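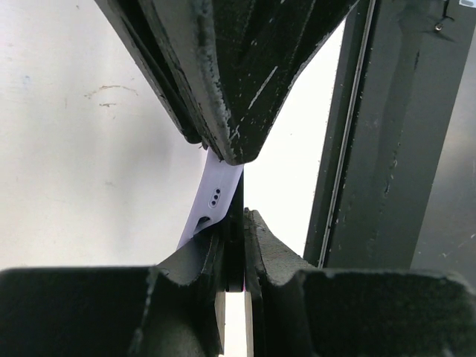

Fans wanted who don't believe the hype

Drenalar is a soccer newsletter with 3,925 subscribers and a low tolerance for slogans. Every club says its supporters are the heart of the game. We'd like to hear from supporters who have seen the ticket prices and have doubts.

We are looking for 20 people to keep a match diary for one season, starting in August. You can follow any team in any league. You might drive two hours to every home game or watch alone in the kitchen at 7 a.m. Couples who support different teams can apply together, but you'll each write your own.

What we ask: one entry per match, as short as you like, plus a note of what the day cost you. Parking counts. So does the shirt you said you wouldn't buy.

What you get: $39 a month, paid by Kellon, our publisher. That won't cover a season ticket, and we won't call it a "unique opportunity." There is no free travel and no meeting the players. Kellon doesn't get to edit your entries — we asked for that in writing.

Last season 197 people applied, and plenty sent us poems about loyalty. Please don't. Tell us instead about one thing your club promised you and whether it happened.

You must be 18 or older. Send up to 300 words through the form on the Drenalar site by the end of June. We reply to everyone, including the people we turn down.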